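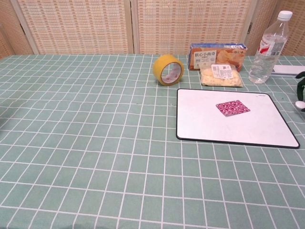

Flelleo hand kit – worth it for tabletop work?

Forum: Hardware and Kits
Started in August 2018

bunitz_bench
I'm looking at the Flelleo two-hand kit for a small bench project, mostly picking up and moving household stuff. The brochure says it handles "everyday objects" and leaves it at that. Has anyone run it on soft things? My parts are mostly small cloth pieces and thin packets. Rigid boxes I can already do with a cheap parallel gripper.

kkurian
We've had it since January. Boxes and tape rolls are fine. A flat piece of cloth is where you find out what you paid for. Our test is one small patterned square, moved from one spot on the table to another. With the stock settings we got 50 good picks out of 71. After retuning the thumb it got better but I didn't keep a proper count.

dimitriou_r
50 of 71 is poor for that price. A suction cup would do better.

kkurian
Not on cloth it wouldn't. Air goes right through.

dimitriou_r
Depends on the cup and the cloth. I have a vacuum line here that picks up cotton all day. Agree it's no use on a crumpled one.

Ilango Pisharody
I used the kit on contract work for Adham. Some things the brochure leaves out:

The fingers are good and the thumb is the weak part. It wants to tuck under when the hand is low.

Setup took me 3 days, most of it on the wrists.

Use a cloth with a printed grid on the table. Glare drops a lot compared with bare white laminate, and you can put objects back in the same place by eye.

Keep the background plain or at least regular. A folding screen behind the table is enough.

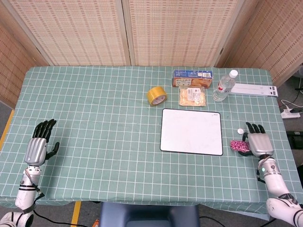 Also leave more room on each side than you think. The shoulders take up the near corners, and anything you put close to the front edge ends up between the hands. I keep the bigger items at the back and only the part I'm testing up front.

bunitz_bench
Useful, thanks. How is it with small hard things, bottle caps for example?

Ilango Pisharody
Lying flat on cloth, hit and miss. The fingertips push it along before they close. Standing bottles are easy if they aren't too full.

kkurian
Same for caps. We slow the close speed to 20 percent and that helps. Support sent me that number, so they do answer email. Ask for Kavitha's settings file if you order, they have a copy of mine.

dimitriou_r
Still think you should rent before buying. The dealer I use does it by the month.

bunitz_bench
Didn't know renting was possible. I'll ask them for a quote and bring my own cloth pieces to the demo.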